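Wolteo > Shared notebooks > Kitchen bench > Steamer, October

October, started before lunch, finished after 4 pm

OK, the steamer. I said I'd write up the buns properly this time instead of leaving a sticky note on the cabinet, so this is me doing it, with floury fingers on the keyboard (sorry, Shireen).

Same pot as before, the electric one we all call the Pladance. Base at the bottom, the steel parts and the side handles above it, glass lid on top. I filled the base from the measuring jug, 962 ml, which sounds fussy but that's just where the water came to when I topped it up by eye and then poured it back out to see what I'd done. Last time I wrote "enough water" in here and Zodwa quite rightly wrote "??" next to it. So there's a number now. It was still well short of dry at the end, but I'd want to check that again with a longer run before anybody trusts it.

Dough was the Millton flour, the finer bag, with a spoon of sugar and the instant yeast. I made it at home last night and it sat in the fridge in the big tub until I came in. It had climbed a good way up the sides by then and smelled a bit like beer, in a nice way. Knocked it back, shaped it, let the buns sit on squares of parchment under a towel. I'm getting better at the pleats! They still flatten out once they puff up, though, and Lindiwe says hers don't, and I believe her because I've eaten hers. She pinches the top shut and then twists. I pinch and hope.

First go was the full 15 minutes with the dial all the way up. Too long, I think. The bottoms had gone a little translucent and stuck to the parchment, and one of them had that wrinkled look you get when they collapse. I've blamed the yeast for that in the past but now I lean toward heat. Second go I dropped it to 8 from when the steam really got going, which is a different starting point, so I'm not comparing like with like and I know it. Much nicer crumb, anyway. Springy, and dry enough on top to pick up with your fingers.
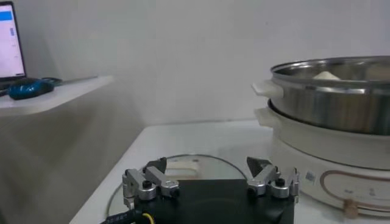

The other thing I changed was how I open it. I used to turn the pot off and whip the lid away immediately, mostly out of impatience. Now I turn it off, leave the lid alone for up to 5 minutes, then crack it a little on the far side so the steam goes away from me. After that it comes off in one move, held level, and goes flat on the table. If you tip it over the basket, everything that has collected under the glass runs straight down onto the buns and leaves those gray pockmarks. I've done it twice this month. The trick, if it's a trick, is to carry the lid sideways and only tilt once you're past the rim. Then there's a puddle on the table and you wipe it up, fine.

Petronella wraps a dish towel around the lid, corners tied up over the handle, the way her aunt does. I tried it on the first batch and it does catch the drips, but I was nervous about the corners coming loose near the base so I took it off again for the second. Might try a smaller cloth. There's a stack of thin ones in the Gumede box under the sink, the ones that came with the plates.

Where to put the pot was also a bit of an argument (a friendly one). It used to live on the counter under the wall cabinet, and the underside of that cabinet has gone soft and puffy along the front edge from all the steam going up into it. So it's on the white table now with nothing over it. Shireen's worry was the paint. Fair enough, she's the one who had to fill in the form last time we wrecked some. I wiped the wall down this morning before I started so that we'd have a clean start, and I'll keep an eye on it through the month.

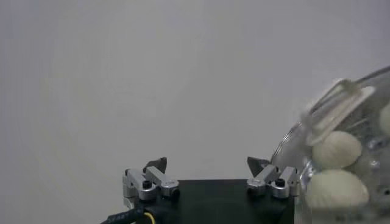 Wall. No marks on this stretch.

If it does start to show anything I'll pull the table out a bit farther and we can see if that helps. I'd sooner do that than go back under the cabinet.

Handles next. They're fine to hold on my oven days, so to speak, but I want to note that when the layers are stacked you get one side handle sitting close over the other on the same side, and it's very easy to grab the wrong one. I meant to lift the top part and got the lower one, and the whole stack shifted on the base. Nothing spilled, but my heart went. What works for me is turning the top section a little so its handle sits off to the side of the one under it, then they can't be confused. You do have to turn it before you switch on, not once it's hot. Also look where the cord is before you turn anything! It comes out at the back and likes to hide under there.
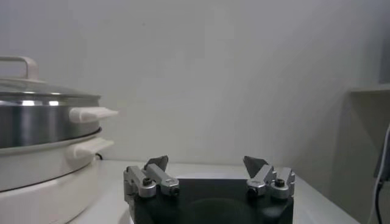
Stacked with the lid on, one side handle right over the other.

Zodwa asked whether a strip of colored tape on the upper handle would do the same job. Probably, if the tape holds up to the heat. I have a roll of the red stuff somewhere. Let's see if I can find it.

Getting the buns out: I've given up on the long chopsticks. They leave dents, and the dents don't come back. Peeling up a corner of the parchment and sliding the whole thing onto a plate is kinder. Space them out on the plate too. Mine touched on the first batch and tore when I pulled them apart, which would be fine at home, but I'd like them to look decent when we do these for the open afternoon.

The basket wants washing right away, by the way. Little bits of dough settle into the holes in the bottom and set like glue. Hot water and the bottle brush, from underneath, then from the top. I left it an hour and spent far too long with a toothpick.
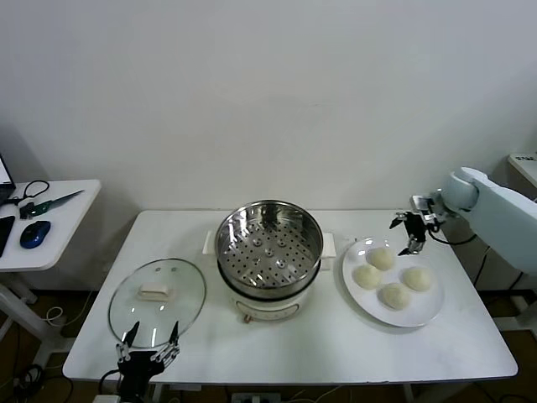 Hedvig Fjeld read this over at the bench and wants it on record that I'm wrong about the heat. The collapsed one, according to her, was simply left to rise too long under the towel while I was off looking for the jug, and she'd like to see a batch go in earlier, with the dial left exactly as it was. She also thinks the plate should be warmed first, so the undersides don't go clammy.

Fine, I'll do it her way next time, shorter rise and same dial, and put both results next to each other. Plate warming I'm happy to try straight off.

To do before the next one:
- find the red tape
- small cloth from the Gumede box, try it under the lid
- more parchment, we're down to the crinkled end of the roll
- ask Lindiwe to show me the twist again, slowly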